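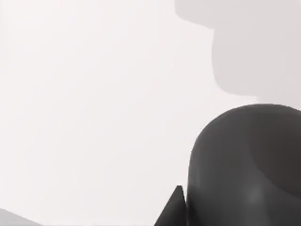

Maren Tolley

Does a meal planner cut food waste in shared houses?

Second-year project report, Consumer Studies

Background

Our department was offered free access to Wuken, a meal planning app, on the condition that a student project looked at whether it cut down the food people throw away. I said yes to the project and had my doubts from the start. The leaflet that comes with Wuken says that planning your meals "puts an end to the guilty bin". It gives no source for this. I wrote to the company to ask where the claim came from and was sent the leaflet again.

The wider idea behind the app is older than the app. Housekeeping books, school lessons and supermarket posters have all told people that waste comes from bad planning, and that if you write a list and stick to it you will throw less away. It sounds sensible, and perhaps that is why it so rarely gets tested. In the reading I did for this project I found a lot of advice and very little measuring. Where there was measuring it was mostly people filling in a form about what they thought they had wasted, and I don't think I could tell you what I wasted last Tuesday.

What I did

There were two parts. The first was a questionnaire, put out through the student housing office, which brought in 167 usable replies. It asked who did the shopping, whether they planned meals, where they bought most of their food and what they had thrown away in the past week.

The second part was a bin diary. I asked 20 shared houses on the Cuvska estate to keep one for 7 weeks. Each house had a caddy with a lid and a set of kitchen scales, and was asked to weigh the caddy before emptying it and write the weight on a sheet. Half of the houses used Wuken and half carried on as normal. I split them by drawing slips of paper from a bag, and this is the part of the project I would defend most strongly. If people had been allowed to choose, the keen ones would have picked the app and I would have ended up testing keenness.

Peelings, tea bags and bones were meant to go in a separate bag and not be weighed. I will come back to this.

What the questionnaire said

Most people who replied said they planned their meals at least some of the time, and those who planned said they wasted less. If I had stopped there this would be a very short report and Wuken would be pleased with it. The trouble is that the same people also said they cooked more often, had more room in the fridge and lived with fewer housemates. Any one of those could explain the difference. A person with a whole shelf to themselves can see what they have got. A person sharing a shelf with four others finds the spinach when it has turned to soup.

I also don't trust the answers about waste. Several people left the question blank and then wrote a note at the end about how much they hated wasting food. One person wrote "none, ever", and under "what did you throw away this week" put half a loaf.

What the bin diaries said

In the first two weeks the Wuken houses threw away less. By the middle of the trial the gap had closed, and in the last weeks I could not honestly tell one set of sheets from the other. The houses in the comparison group also dropped a little at the beginning, although they had been given nothing except a caddy and a pair of scales.

My reading is that being asked to weigh your rubbish makes you think about it for a fortnight, with or without an app, and then you get used to it.

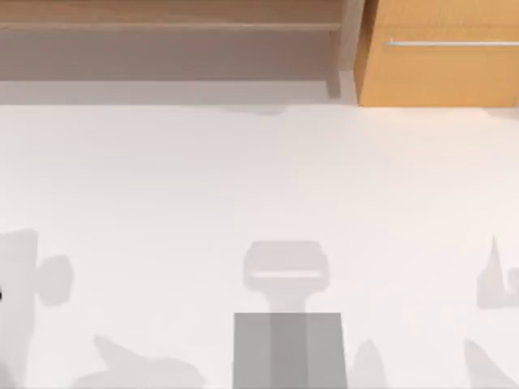

There is a second pattern that I think matters more than the app does. The heaviest weeks in nearly every house came after a large shop, and large shops mostly meant Vitale, the only supermarket you can walk to from the estate. Vitale sells peppers in threes, potatoes in big sacks and salad in bags meant for a family. People told me they had planned a meal with one pepper in it. The plan was fine. The other two peppers went in the caddy the following week.

Wuken does not deal with this at all. It will give you a recipe that needs a quarter of a cabbage and put "cabbage" on your list. It does offer a button called "use it up", which suggests another recipe, but that recipe usually wanted three or four more things that nobody had in. One house followed these suggestions faithfully for a week and spent more than they had in any other week of the trial. Their caddy was no lighter.

A house on the far side of the estate bought from the Fondia market stall on a Saturday, where everything is loose and you can ask for two carrots. Their weights were low all the way through. I would love to make something of that, but it is a single house, and they were careful people in other ways (their sheets were the only ones filled in with the same pen throughout). It would make a good project for somebody else.

Problems

The sheets are not as reliable as I would like. When I collected them, some had a run of entries in identical handwriting with suspiciously round weights. I suspect these were filled in at the end. I left them in, having decided before the start that I would not throw out any house for looking odd, but I would not put much weight on any single figure.

The peelings rule was a mistake. People disagreed about what a peeling was. Is a broccoli stalk waste or a peeling? One house argued that bread crusts were peelings. If I did this again everything would go in the caddy and I would put up with the tea bags.

I set a target of 80 per cent of sheets returned and met it, though only by going round knocking on doors, and it may be that my turning up reminded people to behave. I can't separate that out either.

Finally, food that goes down the sink, gets eaten by a cat or is fed to a housemate's boyfriend was never going to be weighed. Milk is probably the biggest hole in the data. Three houses mentioned pouring it away and there is no record of it on any sheet.

What I think it shows

I don't think the trial shows that Wuken is useless. A few people liked it and two houses kept it on afterwards, mainly for the shared shopping list, which stopped them all buying butter on the same day. That is a fair reason to use it. It is a different thing from cutting waste, and the leaflet should not treat them as the same.

I am also less willing than I was to believe that waste in student houses is a matter of people being disorganised. Some of it is. But a good share of what I saw written on those sheets was bought in a size that no one in the house had asked for, and a better list would have made no difference to it.

The department has asked whether it should pay for the app next year. My answer is no, or at least not on the strength of this. The scales cost less, they did as much in the first fortnight, and we already have them in a box under the stairs.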